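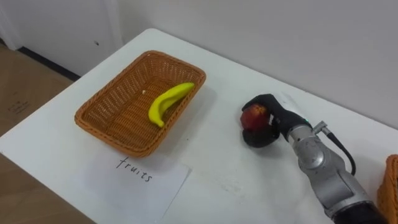 Fig. 1. Puesto de clasificación: cesta "fruits", mano con pieza roja, cable de muñeca por fuera.

Prácticas de manipulación, sesión 4
Puesta a punto de la celda Dernik
Apuntes de clase (rev. junio). Resp. del puesto: Oksana Kushnir

Antes de encender
- Seta de emergencia a mano, del lado del operador. Probarla. Siempre.
- Mirar el conector plateado de la muñeca. Apretado a mano, sin llave.
- El cable negro tiene que hacer bucle suelto junto a la carcasa gris. Si va tirante al girar la muñeca, parar y dar holgura. Si cuelga demasiado se engancha en el borde de la cesta.
- Anillos metálicos del brazo: pasar trapo seco, nada de alcohol en las juntas.

Arranque
Controlador, luego brazo, luego mano. En ese orden!! Si se enciende la mano primero sale error 118 y hay que reiniciar todo. Esperar 60 segundos antes de mover nada, el programa Trastard tarda en leer los encoders.

Referencia
Llevar a home con velocidad baja. Comprobar muñeca y dedos por separado. Desviación máxima admitida: 2 mm en la punta del dedo. Si da más, recalibrar (menú Mangundap, opción "cero de mano") y anotar en la hoja.

Mesa y cestas
Cesta de destino en su sitio, el papel con el rótulo plano delante, que no se meta debajo. Ojo con papel blanco sobre mesa blanca: la cámara pierde el borde, lo que vale es el texto. Limpiar manchas del tablero, a veces las toma por objeto.

Agarre
Fruta redonda (manzana o similar): dedo curvado por encima, apoyo por debajo. Fuerza baja y subir poco a poco. Plátano: cogerlo por el centro, nunca por la punta. Soltar cerca del fondo, no desde el borde de la cesta.
Si ya hay fruta dentro, dejar la siguiente en el lado libre.

Mantenimiento
Engrase de muñeca cada 514 horas según la ficha de Flasura. Revisar tornillos del collar de la muñeca al mismo timepo. Rozaduras de la carcasa: apuntar solo las nuevas.

Dudas de calibracion: Inna Panasiuk, en el laboratorio hasta las 17:30. Traer la hoja de desviaciones rellena para la próxima sesión.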